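Product Design 2: Parts, Prints and Markers
Handout for week 6 – printed housings and printed targets

Bring your calipers and the part you printed last time. The Herkar machines in the back room are booked for this group until 30 minutes before the end of class, so start any reprints early.

Why we print in white

Most of the parts in this unit are printed in matte white. A matte surface spreads light evenly, and a black pattern placed on it stands out well. Glossy filament gives bright spots that move when you move, and a bright spot on a marker can hide a cell. If you use the Plultetti filament from the supply shelf, check the label on the spool, as they sell both finishes under nearly the same name.

Large flat faces show everything. Layer lines, a slightly raised corner, a thumbprint of glue. Plan your print so that the face that carries a marker is flat against the bed or fully vertical. Do not put it on a slope.

Fiducial markers

A fiducial marker is a square pattern of black and white cells that software can find and measure. We use the AprilTag style. Three things to know before you place one:

1. The black border must be complete. Leave a pale margin outside it.
2. The tag must be flat. Wrapping one around a curve changes the shape of the cells and makes the position estimate worse.
3. The size you type into the software must be the size you printed. Our large tags are 57 mm across the black border. Measure yours – printers scale pages without asking.

A large tag on a flat front face is the easy case. A tag on a curved surface, seen from the side, is the hard case, and it may drop out completely at steep angles.

Embossed text

Shallow embossing in white plastic is hard to read under even light. If your part needs a label, make the letters deeper or fill them with paint. The Bennani sheet has a table of depths.

Column and ring

Look at how the column meets the space inside the ring, and at the two angled wings at its base. Compare the tag on the column with the smaller one on the ring. 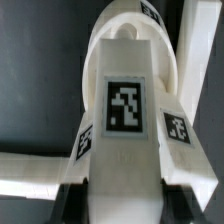 For next time

Sketch a housing with one flat face for a large tag and one curved surface. Mark where a second, smaller tag could go. Save your file in the Drevuvix folder and keep it under 2000 KB. Sketches on paper are fine if they have dimensions in millimeters.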